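I have been learning Go for most of the summer, and I am still very bad at it. The rules fit on a postcard. I have read the postcard several times.
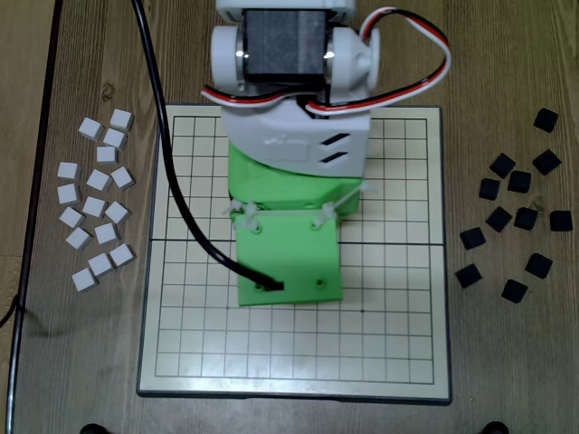

Written by J. Mwaipopo
Slow learner and owner of this blog

The folding board came from a charity shop in Sandolham, where it was filed under draughts. My train home was delayed by 2 hours, so I read the opening chapters of a library book and got on at Rerkwood convinced that I had a gift. Then I joined the online club.

Beginners there start with 1,000 points. I now have 400, and nearly 800 of my fellow members are above me, several of whom I suspect of being children. They are very polite about it. They type "thank you for the game" before I've noticed it's over.

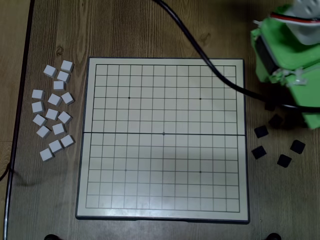 My trouble is greed. I see a small corner I could have and a big one I can't, and off I go after the big one with my coat flapping. The book says a move should do two jobs at once. Mine tend to do half of one and then need rescuing, and the rescue party needs rescuing as well - by which time my opponent has quietly fenced off everything else.

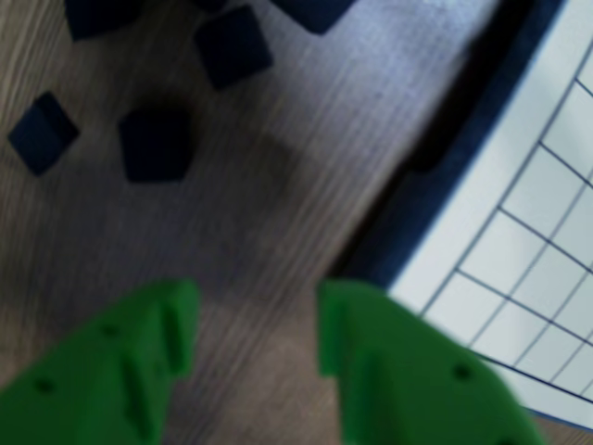 I did try chess years ago and gave up over the knights. Go has no knights, so that's something. It also lets you pass, a move I play with real confidence.

The August ladder closes soon and I'm down to play someone called Jitis, who has beaten me before in the time it takes to boil an egg. I've been practising corners. Small ones. 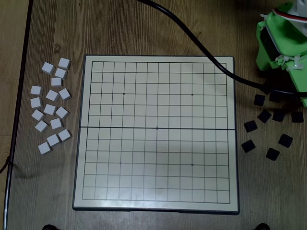

The board, with white to the left and black to the right.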